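Leave the springs alone for a year

People who buy their first four-wheel drive tend to order a lift kit before they have driven it anywhere rougher than a supermarket car park. I did the same, and I think it is the wrong way round.

My Koubek had 16 owners' club stickers on the back window and a standard suspension when I got it. Within a month I had fitted a Vondeo kit, two inches all round, with longer dampers. It looked right. It also wandered at motorway speed, ate a front prop joint and made the headlights useless until I had them reset. I then drove it up the lower track at Skalside and got stuck in the same rut that a standard one had just come out of.

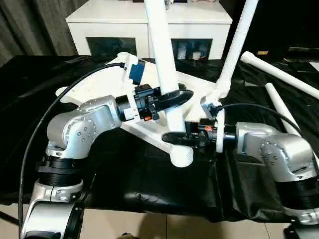 The standard one belonged to Vilém Charvát. He had spent his money on a decent set of tyres and a compressor, and he had dropped his pressures at the gate. Mine were still at road pressure. He pulled me out with a rope he had owned for longer than the car.

Tyres first, then. After that, recovery points that are bolted to something solid, and a rope rated for the weight. Then underbody protection if you drive on rock. All of that together cost me less than the lift did, and none of it changed how the car behaves on the road apart from a bit of tyre noise.

I know the reply to this. Bigger tyres need clearance, so you need the lift anyway. Some do. On the Koubek you can go up one size with no rubbing at all, and one size is enough for most of the lanes that people in this country are allowed to drive. If you are doing proper rock sections every month, you already know what you need and you don't have to listen to me.
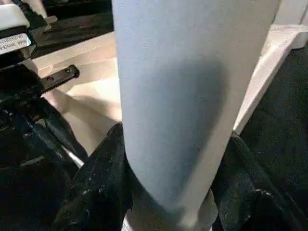 The other argument is that a lift holds its value. Mine did not. The kit and the fitting came to 3,729 in total, with alignment on top, and when I advertised the parts in August the best offer was some 11 per cent of that. I kept them. They are in the shed next to a Flastier roof rack, bought in the same mood and used twice.

I put the original springs back on at 53 thousand miles and have not missed the height. The car turns in properly again and my mother can get into it without a step. I still ground out on the second crossing at Skalside, so now I take the left-hand line, where the bank is lower.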